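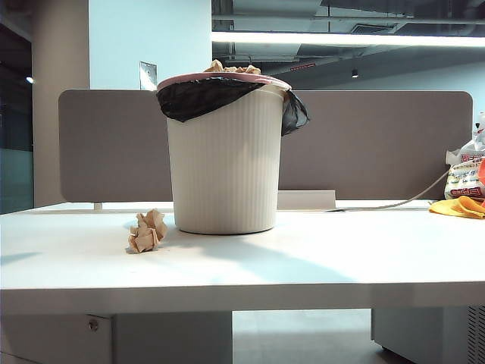
Notes for session 4, office waste and who pays for it. Bring these with you, I won't be printing spares. Reading is the Hollis chapter (Ngaio Hollis, the one on small firms, skip the appendix).

## Where we'd got to

Last time: the bill. A firm pays for waste twice, once when it buys the stuff and again when it gets rid of it. Most firms only look at the second one. Collection charge sits under "premises", paper sits under "stationery", different person signs each. So the total never turns up on one page.

Key terms, learn them:

- **general waste**: everything mixed, goes to landfill or gets burnt
- **dry mixed recycling**: paper, card, tins, some plastics, must be clean
- **contamination**: wrong thing in the wrong bin, enough of it and the whole load is turned away
- **lift**: one emptying of one outside bin. You pay per lift, full or half full

That last one catches people out in the exam. Per lift. Not per kilo, unless the contract has a weight limit and you go over.

## The Drostwood case

Drostwood, furniture importer, one floor of offices and a small showroom. 397 desks' worth of people across the group but our site is much smaller, don't mix the two up in your answers (half of last year's group did).

Before the change:

- a bin under or on every desk, lined, emptied nightly by the cleaners
- all of it went out as general waste, paper included
- liners changed every night even with one tissue in the bottom
- 18 lifts a month

After, from July:

- desk bins taken away, shared bins by the kitchen and the printers
- paper seperate from everything else
- food caddy in the kitchen
- lifts of general waste down to 4 a month, plus a cheaper paper collection

Looks great. Now be careful. Two other things changed at the same time: the showroom stopped unpacking stock on site, and the printers were set to double-sided. How much of the drop belongs to the bins? Can't tell from these figures. Say so if you're asked. You get marks for saying so.

## Paper in particular

Crumpled paper takes up far more room than flat. Obvious, but it matters when you pay by the lift, because a bin full of screwed-up sheets is mostly air. Flat in a tray, same paper, fraction of the space.

Brown packing paper is usually fine with card. Check the contract. Not fine: greasy, waxed, laminated, anything with food on. Paper towels no, fibres too short by then. Till receipts no.

Confidential paper is its own stream and its own price. Culerura (the housing office, week 2) put everything in the locked cabinet because staff weren't sure what counted. Paying shredding rates for takeaway menus. Fix was a one-page list on the cabinet door.

## Why people don't like losing their bin

From the staff survey at Caltel, comments grouped:

1. Walking to the shared bin wastes time
2. Used tissues, where do they go, fair point
3. Felt like something was being taken off them
4. Wasn't told until the day

Number 4 is managment's fault and cheap to put right. Number 3 is harder. Tawhiri got round it with a trial on one floor first, and let teams pick where the shared bins stood. Complaints dropped off after the first fortnight, though they didn't record them properly so treat with care.

## For next time

Work through this. A site sends out 1000 litres of general waste per lift, 18 lifts a month. Half the volume is paper. If all the paper goes flat into a separate bin, how many general lifts are left? Then list two reasons the real number would come out higher. Half a page, bullet points fine.

Also read the sample contract, clause on contamination, and find who decides whether a load is rejected.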